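About Selta Reading Rooms

Selta is a small reading and book-lending house in Anholm. We were opened by Luzius Tanner, who worked before as a translator of novels and had too many books in his flat. He put them in the front room of an old printing shop and let the neighbours borrow them. Today we are 3 people in the team and we have 225 members.

What we do

We lend sets of novels to reading groups. One set has between six and twelve copies of the same book, and it goes with a folder of notes: a short life of the author, a map if the story needs one, and a page of questions to start the talk. The notes are written by us, and we correct them when a group writes back that something is wrong or too difficult.

We have at the moment about 300 titles. Most of them are translated from smaller languages, but there are also crime stories and family novels, which are always the first to be taken in winter. A group can keep a set for seven weeks. If you need longer, please write to us before the last week and we will look if another group is waiting.

Every Wednesday evening we have an open table in the front room. You don't need to be a member and you don't need to have finished the book. We read one chapter aloud, then we speak about it, and at nine o'clock we make tea.

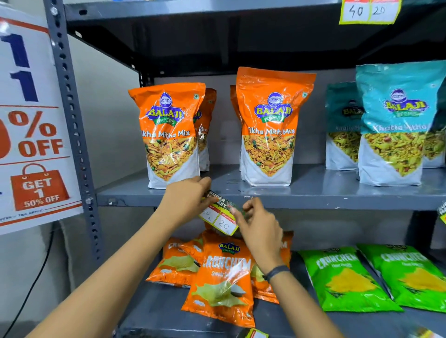
In May we hold our translators' weekend together with the Lougher bookshop, on the other side of the bridge. A translator reads from a work that is not yet printed, and the public may ask for changes. Last time the title of a book was changed after such a discussion, and the translator was very happy with it.

Joining

Groups from outside Anholm are welcome too. We send the sets by post in strong boxes, and you pay only the return. To join, send us the name of your group, the number of readers and one address for the parcel. Luzius answers the letters himself, so please give him a few days.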